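Quiénes somos

Skuvura es una escuela de idiomas para adultos que trabajan. Empezamos en abril, en una sala prestada de la firma Rinard, con 30 alumnos y un solo curso de alemán comercial. Hoy tenemos 75 alumnos y damos también portugués.

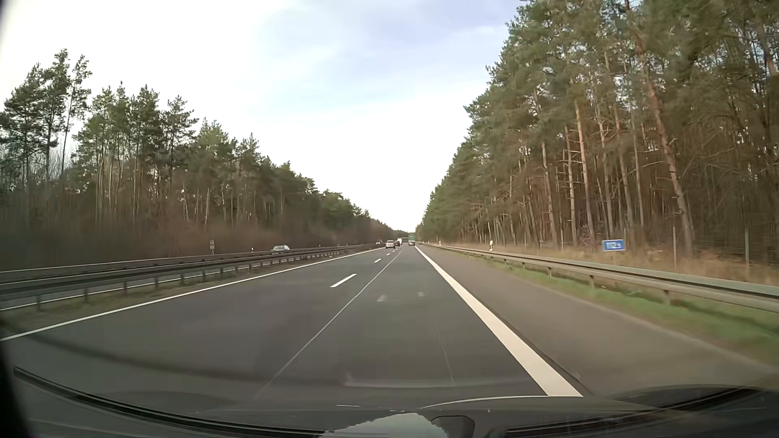 Carretera entre pinos.

Las clases son en grupos pequeños, por la tarde, y el material lo escribimos nosotros mismos. Para las empresas, como Inov, hacemos cursos de 53 horas con examen final. El precio incluye los libros y no cobramos matrícula.

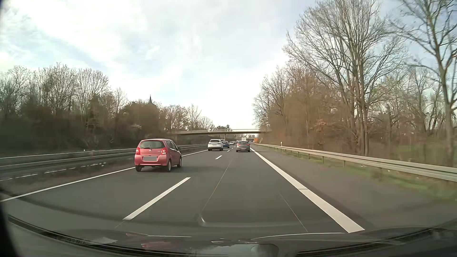
Apaza nos escribió que después del curso ya contesta sola las llamadas de sus clientes, aunque el dativo le sigue costando.

Inscripciones en la secretaría, por las tardes.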